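Rodness Settlement Records – Frequently Asked Questions

What was the Rodness settlement?
Rodness was a penal station on the Holent coast. The first ship, the Alemneh, landed 274 convicts there in August 1831. The station closed 12 years later, and most of the people who had finished their sentences stayed on as farm workers or fishermen.

Which records have survived?
Three muster books, the hospital register and part of the governor's letters. The muster book for 1836 is missing. It was listed in an inventory made when the station closed, but it does not appear in any later one.

My ancestor is not in the muster books. Does that mean he was never there?
No. Clerks wrote names down by ear, and the same man can appear under several spellings. Try searching by ship and age first.
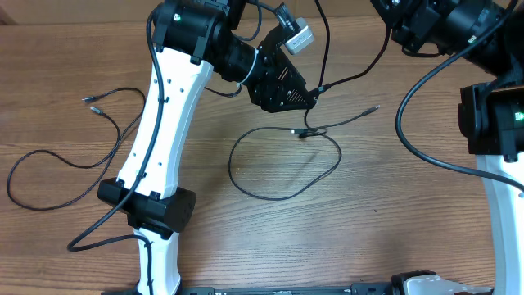 Convicts assigned to farms at Sketden were also left out of the main muster and entered on separate sheets. Those sheets have been indexed up to the letter M.

Were women sent to Rodness?
Yes, but not on the Alemneh. The first women came on a later ship and were housed at Sketden – their names are in the hospital register more often than in the musters.

Can I get a copy of a page?
Yes. Send the name, the ship and the page number if you have it. Scans are made at 300 dpi and sent by email. We do not lend the original books.

Who put the index together?
Amanuel Berhe compiled it from the original books. Corrections are welcome, but please tell us which source you used.

Last updated 3 January 2023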